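# Returns bench, month four

The second picking cell at the Gruvstead returns building went live in October, so there are now enough shift logs to write something down. I work on the floor side, which means I own the part of the process the integrator stops caring about after acceptance.

Some background on the numbers. Before the cell, a sorter on the soft goods bench handled 135 items an hour on a normal shift. The cell by itself does 87. The bench with the cell and one person does 137, which is two more than the person did alone. That is the figure that gets quoted upstairs, usually with a question mark after it.

The figure leaves out what kind of items the person handles. The cell takes anything intact, single and soft. The person gets torn packaging, two items in one bag, missing tags, and whatever the cell has rejected twice. Average handling time per manual item has gone up, and it should have. The easy ones used to be the rest periods of the job, a few seconds each where the hands worked and the head did not.

Plush is the category we spend the most time on. The outline changes with how the thing lands, the fabric compresses under the fingers, and any part that sticks out is a bad place to close on. A round body gives the planner very little to choose between when it picks a grip angle. We ended up limiting closing force by category and letting the wrist camera take a second look before each approach – slower by a little over a second, but the drop rate came down far enough that I stopped arguing about it.

The green bird below is a typical item for that bin. Fuzzy fabric, rounded body, a flat yellow wing down one side and small feet underneath. The body is the part to aim for. The wing is not. 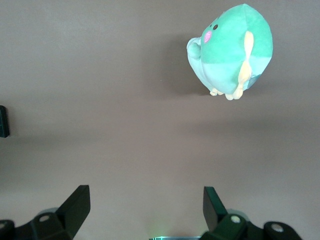 Stella Shemweta read a draft of this and objected to the paragraph about rest periods. Her view is that the easy items were never rest, they were how you made up time after a bad one, and now there is no way to make up time. She would like the hourly target on the manual side dropped altogether until there are three months of clean data. She also pointed out that the reject lane fills in bursts, and that an hourly average hides every one of them.

I think she is right about the bursts. I pulled the log for one Tuesday and found 672 rejects across both shifts, with roughly a third of them arriving in two short stretches after a trailer change. Mixed loads do that. The cell slows down on unfamiliar items, rejects more of them, and the person downstream gets a pile and a blinking lamp.

Changes made so far:

- The reject lane has a buffer shelf, and the lamp now comes on at shelf full instead of first item.
- Sorters rotate off the manual side every two hours. It was four.
- Anyone on the bench can pause the cell without calling a lead. The pause is logged without a name.

The last one took the longest to get approved. Cletus Greenberg wanted a reason code on every pause, and we settled on an optional one – mostly left blank so far.

Still open is the job title. The payroll system, Mirska, has "sorter" and "machine operator" and nothing between them, at two different rates. People on the bench now clear jams, retrain the category list and decide what counts as damaged. They are paid as sorters. I have put in a request to move them to the operator rate and it is waiting on the site budget.

Next I want to split the reject log by cause, starting with plush and knitwear.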